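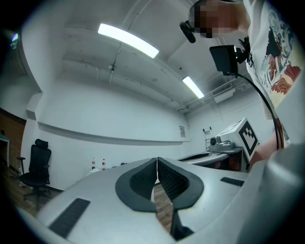 Wednesday, 13 December 2023. Late

Can they do chores yet. Everybody at dinner asked me this again so I'm writing down what I think tonight, before I change my mind.

Short version: some. Slowly. With the rug taken up.

Long day, white room with the pipes, feet sore. Gripper in hand most of the afternoon and my wrist is telling me so. Must ask Jeptoo for the wrist brace back. Also the black office chair is the only comfortable thing in there and somebody is always in it when I want it.

Jeptoo thinks floor pickup will be solved by May. Bottles, cloths, bits and pieces off the boards. I said bottles maybe. A bottle stands up and has a shape. A cloth has no shape, it has whatever shape you dropped it in, and then you grab it and it has another one. My grandmother could fold a sheet in the dark. Show me the machine that does that and I'll go home.

Romain takes the other side, says I am sentimental about sheets. He was at Menolberg in the spring, in the packing hall, and there the arms do one thing all day and do it fine. Same box same height same light. Well yes! That's a shop floor, somebody built the floor around the arm. Nobody is going to build my kitchen around one. Raphaël has two kids and a dog and says he would like to see any of it get across his hallway.

Numbers, because Clémence wants them Friday and I'll lose the paper: 2090 tries in the log since we started, 1279 I would call good. Good meaning picked up, moved, put down where wanted. By hand, mind you, a person squeezing. So if WE only get that many with eyes and a brain behind the thing, what do I expect of it alone? Clémence will say the bad ones are usefull too. She is probably right, she usually is by the next week.

Thing I keep coming back to. I can feel a cloth slipping when I use my fingers. With the pads on I can't, I have to watch for it, and by the time I see it it's gone. So I've started going slow, and pinching deeper than I'd like. Is that a chore or a magic trick. Four seconds to pick up a sock.

Would I pay for one? Dishwasher yes, had one nearly 4 years, best thing in the flat. A thing that fills the dishwasher, I'd pay alot. A thing that picks up one bottle and has a think about it, no.

Tomorrow: tape for the handle, answer Gedus about the invoice, call Mom. Early start, bed.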